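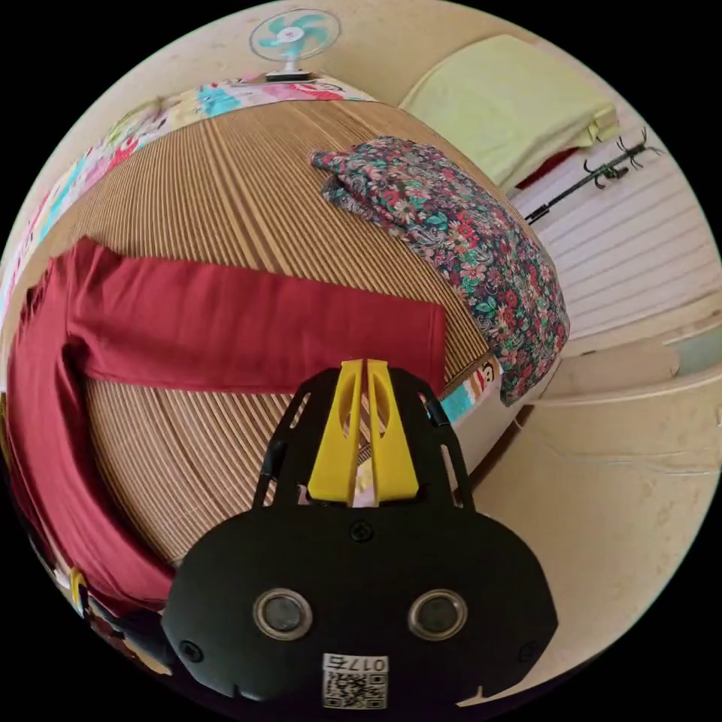
What does the Plenholm Bedding and Garment Folding Collection cover?
It covers the folding and putting away of clothing and bed linen in ordinary bedrooms, recorded at the bed itself, from the first garment laid out to the last item stacked.

Summary
The collection is maintained by the Osus household textiles group. Version 5 was released on 17 January 2023 and contains 784 folding sessions. It replaces version 4, which was limited to shirts and towels.

Contents
Long-sleeved and short-sleeved garments, trousers, floral and plain cloths, blankets, pillowcases and bedsheets. Surfaces include bare mattresses, fitted sheets and woven sleeping mats. Mats are listed separately in the surface field; cloth slides on them more readily than on cotton, and a sleeve laid flat may shift when the body of the garment is turned.

Room conditions
Rooms were left as their occupants keep them. Fans, hooks, spare bedding and other belongings near the bed were not cleared away. Participants at the Plamitz and Furtună sites were asked only to leave enough space for one garment to be spread out.

Folding conventions
Sleeves are brought in before the hem is raised. Cloths are folded in half lengthwise, then in half again. Blankets follow the habit of the household, and the fold field for these reads "local."

File layout
sessions/ one folder per session
items.csv garment or linen type, main color, fabric if known
surfaces.csv bed covering and site
notes/ remarks from participants, lightly edited

Known limitations
Nine sessions from August have no fabric entry. Dark garments are over-represented at Furtună. Fitted sheets remain few — a supplement is planned.

Contact
Requests for access and corrections to the item tables should be addressed to Margareta Stoica, collection manager, Osus.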